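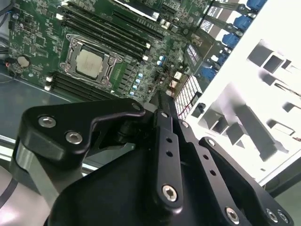
A processor in its socket, with memory slots on both sides.

Search this site Search Go

Summer clean-up news from Skisik Home Care
January 2020

Happy new year, everyone! December was our busiest month yet, and most of it was windows. We had no idea how many people in Fultville and Pravville put off the outside glass until the relatives are on their way, but we loved every minute of it (even the second-storey ones).

The big news is flyscreens. We now take them down, wash them flat on a padded bench, and put them back the same visit. Old screens hold an amazing amount of grey dust, and a room looks a whole shade lighter once it's gone! Tracks get brushed and vacuumed before any water goes near them, otherwise you end up with mud in the corners.

If you'd like to do your own between visits, use a bucket of lukewarm water, a small squirt of dish liquid and a soft brush. Go gently on the mesh, rinse from the back, and let it dry in the shade. Two people make it much easier with the big sliding ones.

Our Halim street round starts again this month, with room for up to 43 homes. Ring the office or drop a note in at the Fultville counter to get your name down.

Comments (3)

Do you do security doors as well? Ours is caked in red dust.

Had the screens done before Christmas and the kitchen is so much brighter. Good colour back in the frames too!

Tried the dish liquid on the laundry window, came up a treat. Will book the upstairs ones.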